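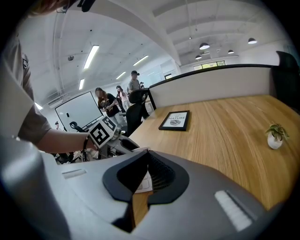 The Dralleo method is a weight loss plan from Stondevthorpe, built on a written food diary and a daily walk. Members log each meal before eating it. Usually in a notebook, though some type it up. Daily limit — 36 points, no carrying over.
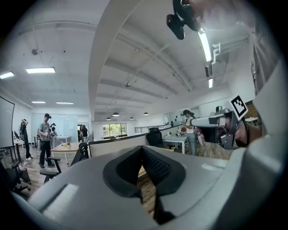

Walks last 90 minutes at first, split in two if needed. The Dulto version, a later offshoot, drops points and allows 400 calories at breakfast. Critisised for being too strict on fruit.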